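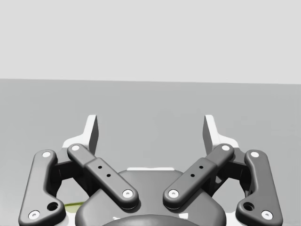
## Pre-opening walk, Bindetti hall kitchen + store

July round. Done by D. Sperling, started 5:40 am, keys from the Zendar office.
OK = fine, FIX = needs doing, N/A = not here.

### Entry and exits

- [x] Front doors open fully, both leaves – OK
- [x] Exit sign over front doors lit – OK
- [ ] Side exit clear – FIX. Stacked chairs in the way AGAIN. Moved 11 of them to the store myself. Whoever sets up for the Alemayehu lunches, chairs go on the trolley, not the landing.
- [x] Side exit latch – OK, stiff but opens one-handed
- [ ] Ramp handrail – FIX. Bottom bracket loose, two screws gone. Taped for now, tape is not a repair.
- [x] Mat at the front, edges flat – OK

### Fire gear

- [x] Extinguisher by the servery, gauge in green, pin and seal in – OK
- [ ] Extinguisher in store – FIX. Gauge fine, tag not punched last round. Ring Fukness and get them to do it properly, don't just punch it yourself.
- [x] Fire blanket, tabs hanging down – OK
- [x] Evacuation diagram – OK, but it's the old one with the stage still on it. Usable. New one was promised in autumn.

### Kitchen

- [x] Gas isolator reachable, label readable – OK
- [ ] Rangehood filters – FIX. Greasy. Left one worse. Soak overnight, don't run them through the dishwasher, we've been there.
- [x] Hot water at handbasin – OK, takes ages
- [x] Soap and paper towel – OK, topped up
- [ ] Cool room temp – 5 degrees on the dial at 6 am. Right on the limit. Recheck at 10 and write it on the sheet. If it's over, nothing from there gets served and ring me.
- [x] Cool room opens from inside – OK, tested with the door shut
- [ ] Floor drain grate – FIX. Rocks when you step on it. Trip hazard near the sink, cone on it till it's packed.
- [x] Knives in the block, none loose in drawers – OK
- [x] Chemicals in the low cupboard, lids on, labels on – OK

### Electrical

- [x] Safety switch trips on test button – OK, reset the clocks after
- [ ] Urn lead – FIX. Sheath split near the plug. Tagged out, item 437 on the register. DO NOT use, borrow the one from upstairs
- [x] Power boards, none piggybacked – OK
- [ ] Test tags – FIX. Toaster and the small heater out of date. Heater can go in the bin for mine.

### Store and toilets

- [x] Ladder feet, both rubbers on – OK
- [ ] Top shelf – FIX. Paint tins up there again, heavy stuff goes at knee hieght
- [x] Accessible toilet, alarm cord reaches the floor – OK
- [x] Nappy bin emptied – OK
- [ ] Gents light – FIX. Flickers. Tube or starter, haven't had time to look.

### To chase

1. Fukness – extinguisher tag, and ask about the quote for the hood while your at it
2. Handrail screws, get stainless this time
3. Replacement urn lead
4. Drain grate

First aid kit not checked, key wasn't on the ring. Will do it this arvo.

D. Sperling, finished 6:23 am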